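# Tabletop Objects, Sheet 2

Small items from the Gillon bench, grouped by surface and color. Notes by Lilla Virág, 26 January 2026. All pieces stay on the pale gray top unless the entry gives another location.
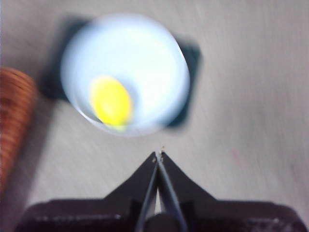 ## White cup, yellow piece

Round white cup on a dark, squarish base, with the base turned slightly so its corners show past the rim. The small yellow piece rests inside, against the wall. At left, a ribbed copper-brown cylinder, listed separately on sheet 3.

## Storage

Cups go on the Jetton shelf, rim up, one deep. Small loose pieces go in the 85 mm tray, sorted by color. Ribbed parts go in the Mallus drawer, long side to the front. Shelf labels are printed at 20 point. Corrections to Lilla.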